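8/10/20
By the Savon farm desk
24 comments | 693 shares

Foot rot came early to the sheep at Prudlow this August, and the shepherd there is happy to talk about it (at length!).

"I love feet," she says. "Get the feet right and the whole flock picks up."

She walks her ewes through a zinc sulfate footbath, then stands them on dry concrete. "Ten minutes on their feet in there, and don't rush them!" Badly infected sheep go to a separate paddock, and she calls the vet early.

Her best buy? "A decent pair of trimmers. I clean them between every animal, every single time." 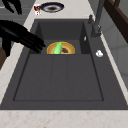
Keeping new sheep apart

"Four weeks on their own, and I check every hoof!"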